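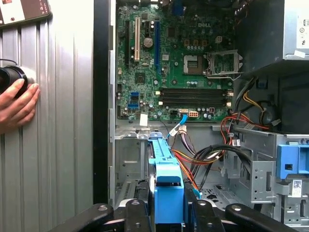

Progress Report: Teaching Disassembly Tasks by Demonstration

Submitted to the Bolwood Fund by Philomena Nartey, Project Lead, Venby Workshop

1. Work during the period

The project teaches a robot to take apart retired office computers by recording a person doing each step through remote control. Work moved in January from loose parts on a bench to complete towers with the side panel removed. The current unit has a Dell motherboard with an empty CPU socket and four empty memory slots. Power wires and red SATA data cables still run through the lower part of the case, near the blue drive bracket and the metal drive cage.

Operators recorded 770 demonstrations against a target of 1000 for the full grant term. Of these, 483 passed review and were added to the training set. Most rejected recordings showed long pauses or a second attempt at a grasp.

2. Findings

Operators report that cables are the hardest part of the task. A wire that hangs across the approach path must be moved aside first, and operators differ in how they do this. The review team has asked all operators to follow one order of work: cables, drive bracket, expansion slots, coin-cell battery. Recordings made before this rule was adopted are stored separately.

The wrist view was adequate for work on the board. It was less useful deep in the case, where shadow under the power supply hides connectors. A request for a second light has been sent to Bosside, our equipment supplier.

3. Spending and staffing

Spending is within the approved budget. One operator post at the Ndlovu site remains open, and training there has been moved to the next period.

4. Next period

We plan to record more than 206 further demonstrations, with priority given to unplugging data cables. First trials of the trained model without an operator will follow. The Fund will receive the trial plan for comment before that work begins.

Contact: Project Office, Venby Workshop | © Venby Workshop | Back to top
Last updated: February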